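Last updated: 3 July 2019
Filed under: Resolved tickets > Label printing > Blank or skipped labels

Ticket: Zemix label printer skips every second label after roll change
Status: Resolved
Site: Prusano, snack counter and packing room

Opening report

The Zemix on the packing bench started skipping labels this morning, right after a new roll went in. It prints one good label, feeds a blank, prints another good one, feeds a blank, and so on until the job is finished. The count on screen matches what we asked for, so a job of 50 uses up 100 labels. Print quality on the good ones is lovely, nice and dark, no streaks. No error light.

Already tried before opening this: off and on again, roll out and back in, a different USB port, and a test page from the computer (same thing, one good and one blank). The roll is from Clekedine, same supplier as always, but the box looked a bit different from the last one.

First look

Thanks for such a clear report, this was a fun one to dig into! Skipping in a steady pattern like that nearly always comes down to the printer and the roll disagreeing about where one label stops and the next one starts. The Zemix has a little sensor under the print head that looks for the gap between labels. If the software tells it the label is longer than it really is, it runs past the first gap, decides it must have missed something, and feeds on to the next one.

So, first request: please measure a label with a ruler, just the label and not the backing, and tell us what the template says. Also check whether the roll has gaps between the labels or a black bar printed across the back of the paper. Both kinds fit in the machine and both kinds feed fine by hand, so it's very easy to mix them up.

Reply from site

Measured. The label is 21 mm tall. The template in Macedo says 25. We never touched the template, so we went and found the empty core from the old roll, and there was one label still stuck on it: 25 mm! The new ones are shorter. You'd never spot it unless you held one against the other. There are plain gaps between them and no black bar.

The labels go on the wrapped items and on the cards by the display. Counter setup, trays and stand:
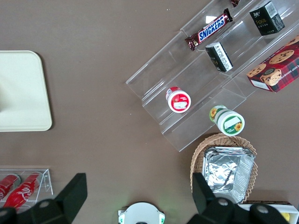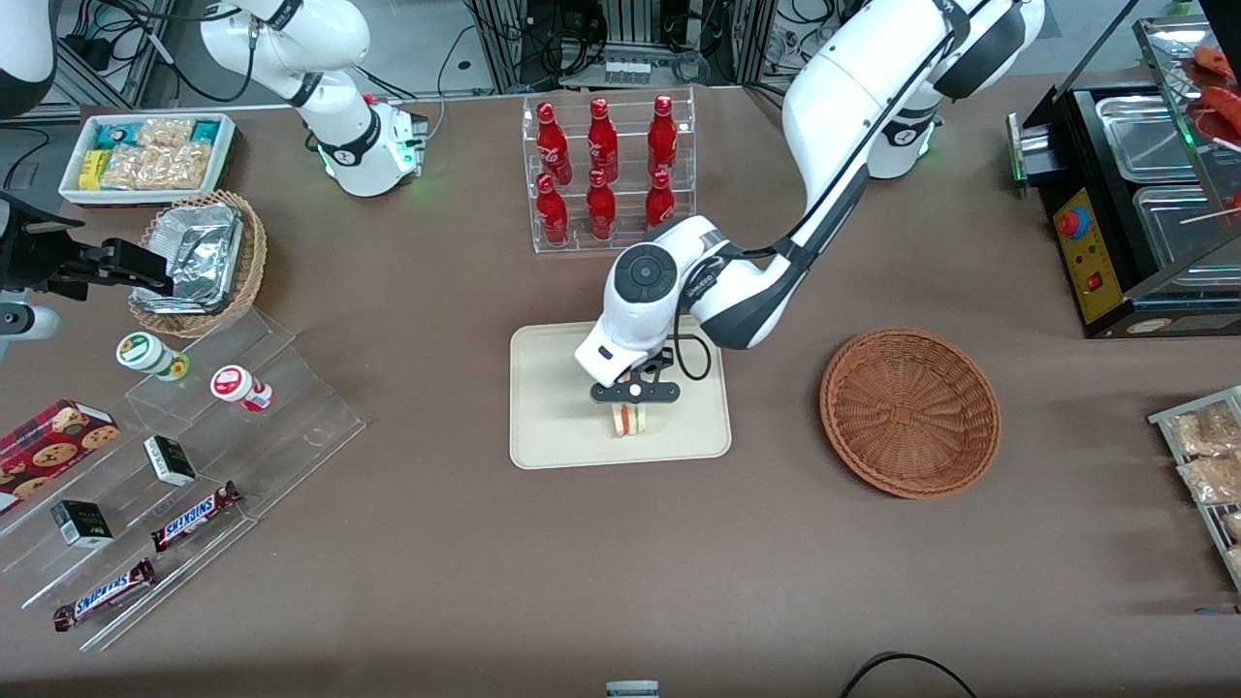 We'd like to keep using the shorter labels if we can, there are 179 left on the roll and another unopened box in the cupboard. The text is only the item name, the price and a date, so it ought to fit.

Second look

Great news, that's the cause, and you can absolutely keep the shorter labels. Two things need changing, and they need to be changed in this order:

1. In Macedo, open the template, go to Page Size and set the height to 21 mm. Leave the width alone. Save it under a new name so the old one is still there if you go back to the taller labels.
2. On the printer, open the lid, check that the paper guides are touching the roll without squeezing it, and close the lid until both sides click. Then hold the feed button until the light blinks twice and let go. It will push out a few blanks while it finds the gaps. Let it finish by itself.
3. Print three labels and no more. If they come out one after another with no blanks, print a full job.

If the date line drops off the bottom, bring the price down by one font size and move the date up under it. Please don't use "shrink to fit". It squeezes the whole label sideways as well and the item names get hard to read.

Reply from site

It works!! Three test labels, three good ones, then a job of 50 with no blanks at all. The date line did drop off the first time, and the font change sorted it out.

One odd thing: the first label after opening the lid still prints a touch high, with the top of the item name right up against the edge. The second one is perfect. Is that anything to worry about?

Closing notes

No, that one is normal for this model. Opening the lid lets the paper slip back a hair and the printer only lines itself up properly once it has passed a gap. Press feed once after closing the lid and you lose one blank instead of one printed label.

For anyone else who lands on this ticket with the same fault: compare the old label and the new label before changing anything in the driver. The driver also has its own page size, separate from Macedo's, and on some computers it wins. If your labels still skip after step 3, look there next, under Printing Preferences, and set the same height. Then hold the feed button again so the sensor gets a fresh reading.

We've added a line to the reorder sheet so that the label height goes on every Clekedine order from now on. The leftover 25 mm template stays in the shared folder until October and will be deleted after that.

Resolution: template height corrected, sensor recalibrated.

Related tickets
- Zemix prints faint on the left side only
- Macedo template opens with the wrong font
- Paper guides loose after cleaning
- Label edges curling on chilled items
- Printer shows offline after computer sleeps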